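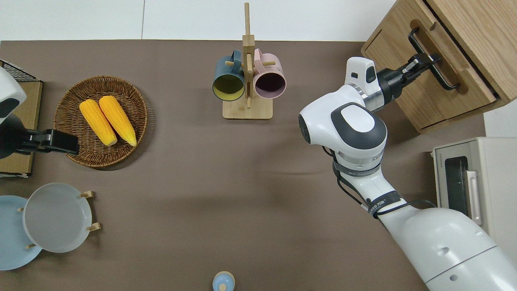

Second arm or no second arm? (budget question)

gristmill_dan
24 January 2024
Our lab at Tastville finally has money to spend, which means I have to write a spreadsheet defending it. The plan is kitchen tasks on a tabletop: open the drawer, move the corn, hang up the mugs, try not to put a plate through the toaster oven.

Zoleck quoted us 3,618 for grippers, mounts and cabling. Arms are a separate quote, and a much sadder one. My boss wants to know why we need two arms when "most of it is picking things up." Has anyone here started with one and added the other later? Did you regret it?

pallet_jack
Start with one. We did that for 18 months and got plenty done. A second arm doubles your calibration, your cables and the number of things that can hit each other. It does not double your results, whatever the Zoleck rep says over lunch.

oddsocket
Disagree with pallet_jack, as is tradition. If you want a drawer held open while something goes into it, you need two. You can prop it open with a wedge, sure. Then you write a paper about your robot and its wedge.

Also, buy both at once. We added ours later and the new one came with different firmware. They spent up to 6 weeks not speaking to each other, like my in-laws.

pallet_jack
A drawer stays open by itself. That's sort of the thing about drawers.

oddsocket
You haven't met our drawer.

gristmill_dan
This is about the level of debate we have in our meetings, so thank you both. For reference, the layout I'm trying to price:

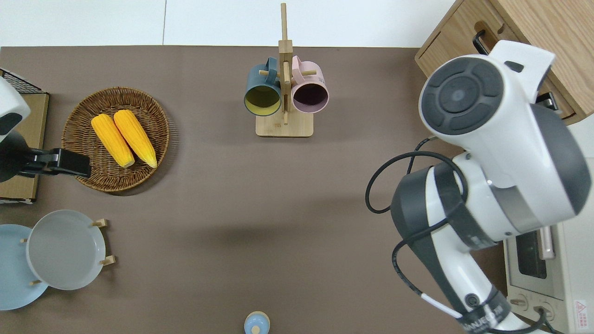
Two arms, with the mugs at the back, corn on the left and the cabinet and toaster oven over on the right.

tinfoil_hattie
Nobody has mentioned the boring line items, so I will. Spare gripper fingers. Spare cables. Spare mugs! Ceramic looks great in videos right up to the moment it doesn't. I put "consumables, kitchen" in our budget and got asked if we were running a cafe.

And where is your table money? Get a heavy one. Ours was from the break room and you could watch the mugs sway every time the arm stopped.

pallet_jack
Seconding the table. I'd spend the second arm's money on a good table, a service plan and a person to reset the props. That last one is the real cost. Somebody has to put the corn back in the basket all day.

gristmill_dan
Currently that somebody is me, and I come free, according to the spreadsheet.

oddsocket
Then you have your argument. Put your own hours in as a cost and watch the boss go quiet.

Get a quote from Shi before you sign anything, too. Theirs took longer to show up than Zoleck's but it had the mounts included. Clemik does refurbished arms if you're brave – we were, once.

tinfoil_hattie
Clemik was fine for us. Ask for the service history in writing and check the joints yourself.

gristmill_dan
OK, asking Shi for a price on 2 arms with mounts, and Clemik for the same so I have something scary to compare it to. The request has to be in by February. I've added a row for mugs.

pallet_jack
Add one for a wedge.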